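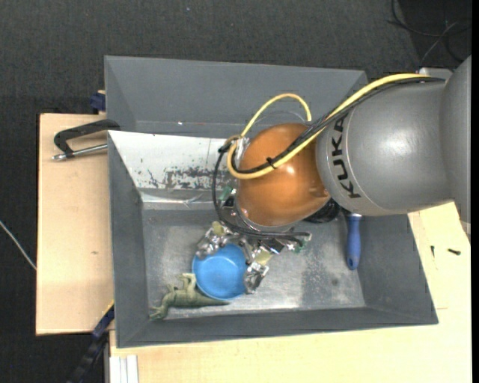

Eduard Vrabec wants to see the list of blocked addresses before anyone asks him to trust it, and from February he will be able to. Wikden, the association of small internet providers, will publish every website block that its members carry out after a court order.

**Wikden opens public register of blocked websites**

Sketemby, Sunday, June 14, 2026. The register will show the address of the site, the date of the order and the day when the block ends. Until now, customers saw only an error page and did not know if the site was down or blocked.

Nine providers have agreed to take part. Together they received 56 court orders last year, most of them about films and live sport. In three cases the block stayed in place after the order had ended.

"We follow the courts, and we will continue to follow them," said Bence Lakatos of Wikden. "But our customers have the right to know what we block and for how long."

Owners of blocked sites can ask for a correction by a web form. Wikden will answer in two working days.

The software for the register is made by Brano. A test version opens to members in the fall.

Press contact: Géza Bakos, Wikden press office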